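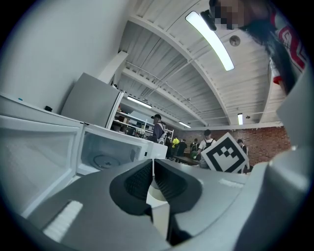 4. Trying the kit on kitchen tasks

4.1 What we bought and why

We went into this part of the study as paying customers, and I'd like to say that up front. The Castow hand-held gripper kit is sold to labs that want manipulation demonstrations without tying up a robot arm for weeks. You hold the thing, you do the chore, and the camera riding on it records what the fingers are up to. The vendor's brochure promises that a new operator can be collecting usable episodes within 20 minutes of opening the case. My own first go took a good deal longer, mostly down to a firmware update that I should have run the night before.

We compared it with two other products, the Bristel glove and the Frade tongs, both of which we already owned. All three were scored on the same household tasks, and the episodes were cleaned up with Manatel, the annotation service that comes bundled with the Castow for the first 900 episodes. After that you pay per episode, and I'll come back to the bill in Section 6.

4.2 Appliance tasks

Most kits look great on block stacking. Put the block here, put the block there, everybody's happy! I wanted chores with doors, knobs and cramped spaces, where the operator has to think about wrists and elbows, so the appliance set got the biggest share of our time. Efa Gough wrote the task cards and was strict about them: each card gives a start state, an end state and one line on what counts as a failure (a dropped object, a second grasp, or any contact hard enough to shift the appliance on its base).

Across all tasks we kept 2677 episodes. Throwing out the bad ones was dull work, and I did most of it in May with the blinds down. The Castow lost fewer episodes to tracking dropouts than the Frade did, but it lost more to collisions, and nearly all of those collisions were in the appliance set. 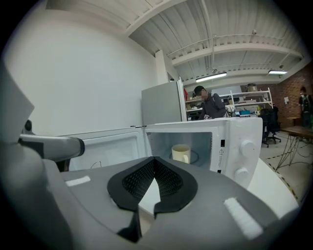 Figure 6. Castow gripper in front of the open microwave, mug task.

Bulk is my main complaint about the Castow. The housing is wide, and a microwave is about the least forgiving box you can ask it to reach into. The mug card is a good test of this — with the cup on the turntable and its handle facing right, as in Figure 6, you have to decide early whether you're going for the handle or the body. I went for the body nearly every time. The finger pads have a honeycomb mesh lining inside a smooth rim, and on glazed cups I found that lining very forgiving, even when I came in crooked. The Bristel glove got in and out of the same space with no trouble at all, though its finger readings drifted so badly by the end of a session that I wouldn't train on them without recalibrating.

Doors were a nicer story. Pulling one open with the Castow feels natural after a few tries, and the two of us ended up with very similar motions, which is handy if you plan to pool operators. Closing is harder to describe on a task card. I tend to push with the side of the housing and Efa uses the fingertips, and both are fine by the card, so we've labeled the two styles separately in the release.

One small gripe about comfort: the grip angle suits a counter at my waist height and gets tiring on anything higher. By Friday my forearm was sore enough that I swapped to my left hand for the remaining cards. Those episodes are flagged in the metadata, and the success rates in the next section are given with and without them.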